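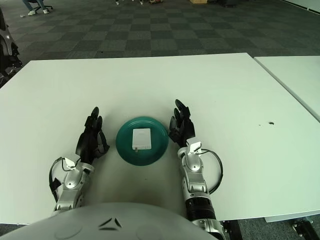
Chapter 2: Setting Up Your Welix Table Loom

Welcome to the fun part! By the end of this chapter your loom will be standing, warped and ready for its first row of cloth. If you have never woven before, take your time and read each step through once before you pick anything up. If you have, you'll probably skip ahead to the heddle, but please do read the note on tension first, because the Welix handles a little differently from older looms.

Before you begin

Clear a flat surface that is wider than the loom on both sides. You'll want elbow room, and you'll want to be able to walk to the back beam without moving the loom. Good daylight helps a lot when you reach the threading steps.

You will need the loom frame, the two beams, the heddle, both shuttles, the warping peg, the threading hook, a pair of sharp scissors and a ball of smooth cotton. We love Gilbert cotton for a first warp. It slides through the heddle nicely and forgives you when you have to pull a thread back out (and you will, we all do). Save the fluffy mohair for your second or third project.

Assembling the frame

1. Stand the side panels upright with the notches facing in.

2. Fit the front beam into the lower notches. Push until the pegs are fully seated on both sides.

3. Fit the back beam the same way. The back beam is the one with the ratchet wheel on its right end.

4. Put in the four bolts and turn them by hand until they stop. Then give each one a quarter turn with the hex key.

CAUTION: Do not use a power driver. The bolts go straight into wood, and the threads will strip if you force them.

5. Flip each pawl down onto its ratchet wheel and try to turn the beam toward the middle of the loom. It should hold. If it slips, the pawl is upside down. Take it off, turn it over and try again.

6. Set the heddle in the resting slot, halfway up the side panels. Slide it up and down a few times to get a feel for the three positions. It's a lovely smooth movement once the wood has settled in!

Measuring the first warp

Your first project is a sampler scarf. It uses 118 threads in all, and it lets you try plain weave, stripes and a simple pick-up pattern without having to re-thread.

7. Clamp the warping peg to a second table or a sturdy chair back, 30 inches from the back beam. This makes a short warp, perfect for practice. For a full-length scarf, see the chart in Chapter 5.

8. Tie the end of your cotton to the back beam. Pull a loop through the first slot in the heddle with the threading hook, walk it over to the peg and drop it on.

9. Go back, wrap around the beam, and pull the next loop through the next slot. Keep going until you have a loop in 59 slots. Put on some music; this part has a nice rhythm to it.

10. Cut the yarn and tie it to the back beam.

NOTE: Try to keep every loop equally snug. Snug means the thread lies straight from beam to peg with no sag. It should not twang like a guitar string.

Winding on

11. Lift the whole bundle of loops off the peg, holding it firmly, and cut through the end.

12. Turn the back beam slowly with your free hand. Feed in a sheet of brown paper as you go so the layers can't sink into each other.

13. Stop when the cut ends hang just past the front beam.

Threading the holes

Each slot now holds two threads. One stays where it is and the other moves into the hole beside it.

14. Start at one side. Take either thread out of the slot and pull it through the hole to its right with the hook.

15. Work all the way across. Every so often, stop and look along the heddle for missed holes or doubled threads. A mistake found now takes seconds to fix.

16. Gather the threads in small bunches and tie each bunch to the front beam with half a bow. Pat the warp with a flat hand. Retie any bunch that feels soft, then finish the bows.

CAUTION: Always release the tension when you leave the loom overnight. Lift the front pawl and let the beam roll back one click.

Your first rows

17. Wind a shuttle with thick scrap yarn, raise the heddle and pass the shuttle through. Lower the heddle and pass it back. Beat gently. After a few rows the gaps between the bunches will close up, and you have cloth!

If the edges pull in, leave more slack by laying the yarn at an angle before you beat. The Noleo stretcher bar, sold separately, fits this loom, but please weave a sampler without it first.

Chapter 3 covers stripes and changing colors.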